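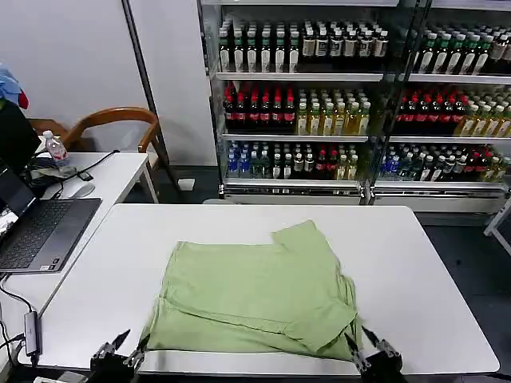 **Figure 2.** A light green short-sleeved shirt, partly folded, on a white table. Creases run across the middle of the garment.

## 4. Care Practices and the Working Life of Staff Shirts

### 4.1 Setting and sample

The second part of the study looks at what happens to staff shirts between the time they are issued and the time they are withdrawn. Section 3 dealt with purchasing and fabric choice. The present section is limited to washing, drying, folding and storage, and to the decisions that lead a garment to be marked as unfit for wear.

Records were drawn from two employers in the Binholm area. Nodden runs a group of garden centers and issues shirts to all floor staff. Plokari is a catering firm whose employees take their shirts home and wash them there. The two firms buy from the same supplier, Harahap, and at the time of the study both were using a cotton and polyester blend of similar weight. In total, 162 shirts were followed from first issue. Shirts that were lost or not returned at the end of employment were left out of the analysis.

Each shirt carried a small number inside the collar. At Nodden, laundry staff wrote down this number at every wash. At Plokari, employees kept a card at home and handed it in each month. The cards were less complete than the laundry records, and results for Plokari should be read with this in mind.

### 4.2 Reasons for withdrawal

Fading was the reason most often given for withdrawal at both sites. Pale colors were kept longer than dark ones, although stains were noticed sooner on pale cloth and led to early withdrawal in the kitchens. Worn collars came next. Holes and torn seams were uncommon and were found mostly among staff who handled crates or wire shelving.

Supervisors did not always agree on when a shirt had become too faded to wear. Nodden had a written standard, which asked supervisors to compare the garment with an unworn one in daylight. Plokari left the decision to the employee. Several employees said that they had gone on wearing a shirt well past the point at which they would have replaced one of their own, as they did not wish to ask for another.

### 4.3 Creasing and storage

Creasing was not a formal reason for withdrawal at either firm, but it came up in many of the interviews. Shirts left in a full dryer after the cycle had ended tended to hold deep creases across the body, and these were hard to remove without an iron. Staff at Nodden took shirts out while slightly damp and folded them by hand – a habit that predates the current laundry manual and does not appear in it.

Folding methods varied a good deal. Some staff turned both sleeves in before bringing up the hem, while others folded the shirt down the center first. The second method was quicker but left a line down the front that customers were said to notice. Khairul Setiawan, who carried out the interviews, recorded strong views on this point from people who otherwise had little to say about their uniforms.

Storage space also played a part. Shelves at Nodden were 40 cm deep, so a shirt folded in half lengthwise had to be folded again to fit. Hanging storage was tried in May and given up after a short period, as the rail blocked access to the lockers.

### 4.4 Limits of the data

The records do not show how often a shirt was worn between washes. Kitchen staff at Plokari reported washing after each shift, but this could not be checked against the cards. Water hardness was not measured at employees' homes, and detergent brand was recorded only at Nodden. For these reasons, the two firms are treated separately in Section 5, where the cost of replacement is considered.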